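Too many places to put a file

Posted 16th February

Our office moved to Skimex in June, and I have used it every working day since. Chat, calls, shared files and a task board all live in one window. I think the move was right. I also think the people who make it are adding things faster than anyone can learn them.

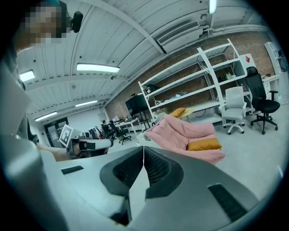
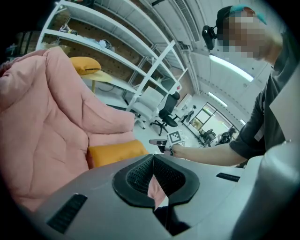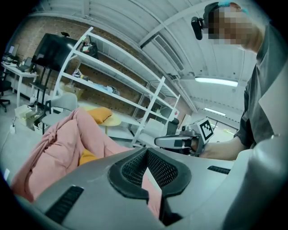

Take a simple job like saving a price list. I can drop it in a channel, attach it to a task, put it in the team library or pin it to a page in Noonan, the notes tool that now comes bundled in. All four work. All four keep their own copy, and the copies do not know about each other. Last month I found three versions of the same list, and the one our sales people were using was the oldest.

The usual answer is that each team should agree on its own rules. We did that. Our rules fit on one page and most people follow them. Then an update added a fifth place, called Spaces, and switched it on for everybody. Nothing in our rules covered it, so half the office started using it and the other half never saw it.

I went looking for a way to turn Spaces off. The admin panel has a search box, and a search for "files" gives 200 results. The setting I wanted was under "Presence and layout". I would not have guessed that, and the help page did not mention it.

Before this we ran Grunby, which was slow and ugly. Its library held 2832 documents when we closed it, and I could find nearly any of them in under a minute because there was one folder tree and one search. We moved 1021 of them across and archived the rest. I am less sure where those 1021 are today than I was with the full set.

I don't want to go back. Calls are better, and our Stastlow branch is finally in the same conversations as the rest of us. But I would like new features to arrive switched off – or at least with 60 days of notice, so that an admin can decide first. A vendor that sells to offices should expect offices to have habits, and should ask before changing where people keep their work.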